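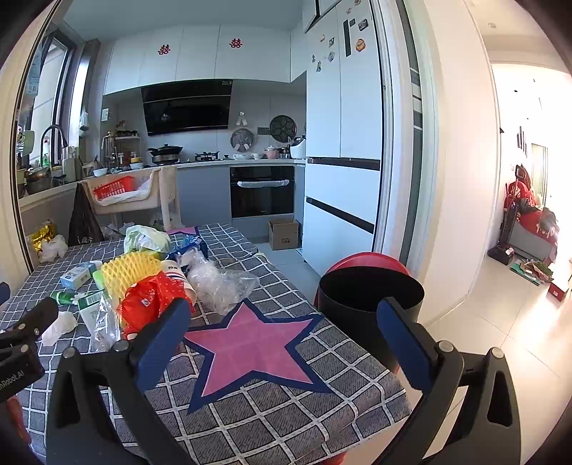

Figure 3. The two-finger hand tool over a cluttered table in a home kitchen.

4.2 Limits of the home build

Claims that a tool put together in a shared workshop can stand in for a lab rig deserve some doubt. Vasilakis logged 189 grasps with the Sirileck build and called the grip stable, but he gave no count of slips and tested on a bare bench. Kitchen tables are harder. In Figure 3 the rubber-padded fingers open over a checked cloth, with plastic bags and a paper cup close by. Thin, crumpled items like these are missing from his test set. We also question the stated life of 3,000 cycles, which was worked out from a run of 30. Until the pads are worn down and tested again, we treat that number as a guess.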